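Stepped black fingers vs soft pads for fruit picking?

skerk_oratile
Posted in Grippers and End Effectors, 4:15 pm

Hi all, Oratile Le Roux from the Skerkasham bench again. We've been going back and forth over which fingers to keep on our parallel gripper. Job is fruit off a wood table and into the red silicone bowl on the little raised shelf. I've got the stock stepped fingers on now and a set of Plidora soft pads in the drawer. Fixed cam first, then wrist cam: 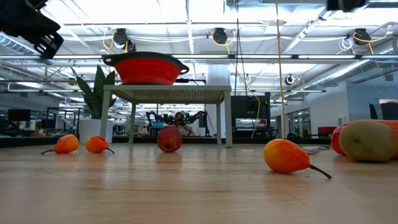
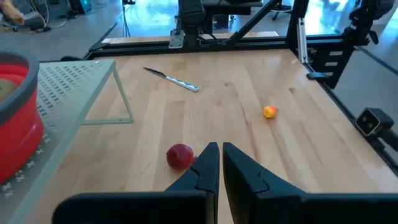

Same setup, two views. Fruit on the wood, red bowl up on the perforated stand.

I've done 400 grasps with the hard tips so far and they're fine on anything round. Pears on their sides are my problem, they roll off the step and I end up chasing them! Would you swap?

pillay_bench
Swap. I ran the soft pads all through November and only marked 7 pears, and I'm heavy handed with the force limit. Also your wrist cam is losing half its picture to the fingers. Can you tilt it up a bit?

vastiv29
Disagree with Pillay, sorry. Soft pads are lovely until you want to pick up that knife, then they squash round the handle and it swings about. I'd keep the hard ones and sort out the approach angle. Come in across the pear, not along the stem.

skerk_oratile
Hmm, the knife is a fair point, I do want it in the task later on. Tilting the camera loses me the tips just as they close, and that's the bit I want to see.

pillay_bench
You've got that other little camera on the side rail though, let that one watch the close?

vastiv29
Side cam won't help once the arm is in the way. Been there with the Vastivstead rig, 2,627 episodes and the side view was rubbish for around a third of them. Keep the tips in the wrist view.

pillay_bench
A third sounds like a mounting problem to me, but ok. Try thin rubber tape on the hard tips before you buy anything else. Cheap and it peels off.

skerk_oratile
Tape it is, got a roll here somewhere. Will do the pears both ways round and post the numbers.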